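In Praise of the Slow Bus

Last updated: August 12, 2018
140 shares | 7 comments

There is a bus that goes from Cosdale to Okley by way of every farm stand, feed store and mailbox cluster in between. The express covers the same ground on the highway in half the time. I have taken the slow one for two years now and I love it so much that my family has asked me to talk about something else at dinner. So I'm going to talk about it here instead!

I started by accident. I missed the express one November morning, got on whatever pulled up next, and figured I'd be annoyed for the whole ride. By the second village I had my forehead against the window like a kid. We went past the old Hägglund dairy with its long stone wall, then down along the creek, then up through a street so narrow that a man on a ladder had to come down and move it for us. He waved. The driver waved. I waved too, a bit late, at a hedge.

What got me was how much there was to look at. I had lived in this county most of my adult life and knew it as two towns with a highway between them. I couldn't have named a single place in the middle. Now I know where the good pears are and which church has the crooked weathervane, and I know there's a shop on the hill road that sells nothing but lampshades and seems to do fine.

And people carry such wonderful things on a slow bus. On the express it's laptop bags. On mine I've seen tomato seedlings, a cello, a tray of deviled eggs held dead level through every curve, and baskets of every size going to and from the Saturday market. You get on with one of those and three people will ask what's in it before you've found your seat.
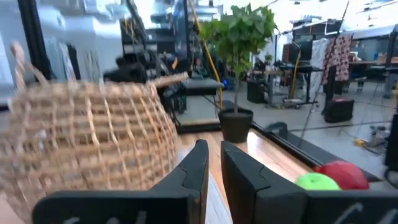

A wicker basket, the open-weave kind.

I should say what the ride is like, for those of you who have never tried one. It stops and starts. The heater has two settings and they are both wrong. You will not get much work done, and I'd gently suggest you don't try. I used to bring a folder of papers along and feel guilty about not opening it, and then one day I left the folder at home, and the guilt stayed home with it. These days I look out the window, or I listen. Some of the best arguments I've ever heard about pie crust took place four rows behind me.

There's a serious point in here too. We have gotten very good at judging a bus line by how fast it moves a person from one end to the other. That's a fair thing to ask of an express. But hardly anyone on the slow bus is going end to end. They're going three stops, to the pharmacy or a sister's house or a shift at the nursery, and for them this is the fast bus, since the express goes sailing by without so much as a glance. When the county talks about trimming the "low-value" stops, I want to ask how many of those stops they've stood at. Stand at the one by the Okley mill on a wet morning! Watch who gets on!

I counted once, on a day when I had nothing better to do. We made 80 stops, there and back. At nearly every one, somebody said good morning to the driver, and the driver said it back as if it were the first time that day.

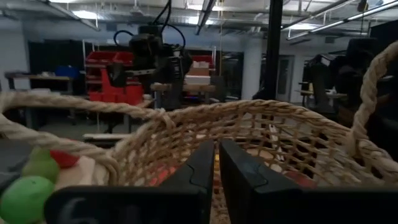 If You Want to Try It

Pick a day when nothing is waiting for you at the other end. Sit on the left side going out, for the creek, and on the same side coming back, for the hills. Bring a snack that doesn't smell. Bring small bills, too, because the fare machine is fussy and the line behind you will be patient but it will also be watching.

Get off somewhere you have no reason to be. I did that last spring at a stop called Womex Corner, which has a bench, a pond and a bakery window that opens when the baker feels like opening it. I had an hour until the next bus and I ate a cheese roll and looked at ducks. I've had whole vacations I remember less well.

And if your own town has a slow bus, a little ferry or one of those local trains with two cars and a whistle, please ride it and then write and tell me. I want to know what you saw.

Comments (7), showing 3

creekside_reader
I grew up on this line and can confirm the pear information. Go late in the season and ask for the bruised ones, they're half price and better.

M. in Okley
Lovely piece, but I rode it to work for years with a toddler on my lap and would have given a lot for the express. It depends when in your life you catch it.

pondwatcher
The bakery window is shut on rainy days, just so people don't make the trip for nothing. The ducks are there regardless.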